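Plemholm gripper notes - README

Hi! I keep this folder for anyone choosing fingers for a two-arm bench. I ran the Gikuto linkage set through 100 cable grabs and a pile of small-tool holds, all on the same white table, then did 43 more grabs with the Skondix controller turned down (slower, much calmer). Raw logs are in /runs, my scribbles are in /notes.

Black cable, black grippers, both arms:
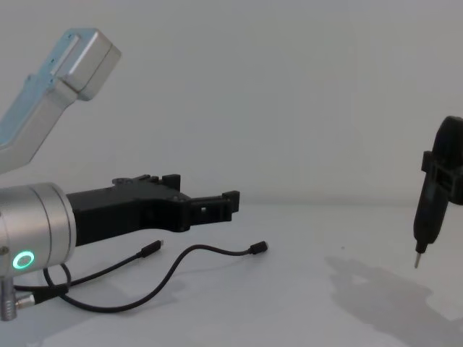
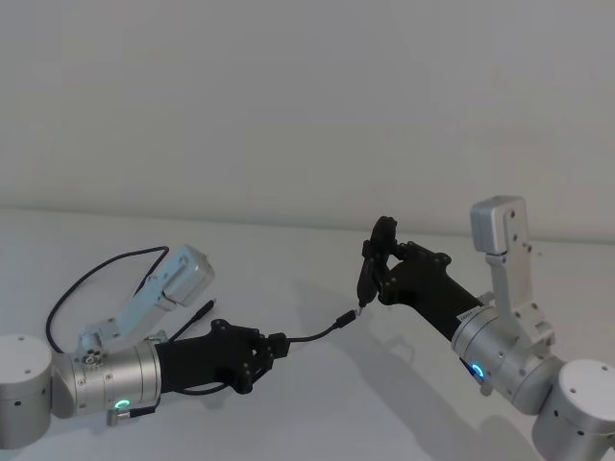
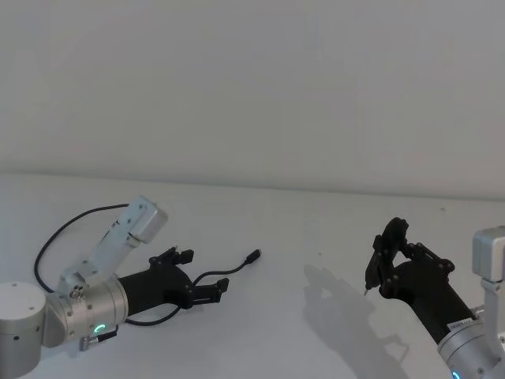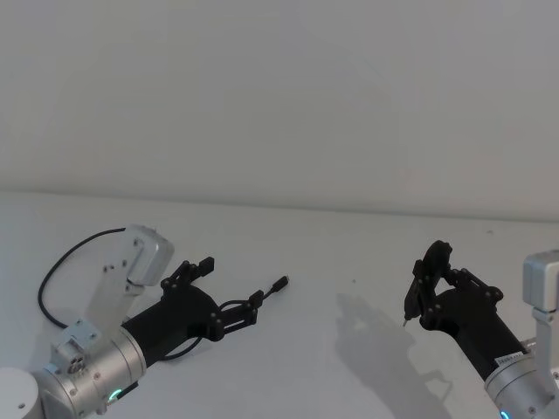
Samira Nimri wrote back that she'd want the slow runs listed separately, as thin cable slips differently at low force. Fair point - they're in slow.csv now, and I still owe her the force plots.

Known gaps: run 70 has no wrist log, and I changed the finger pads in December without noting which run came first. Sorry!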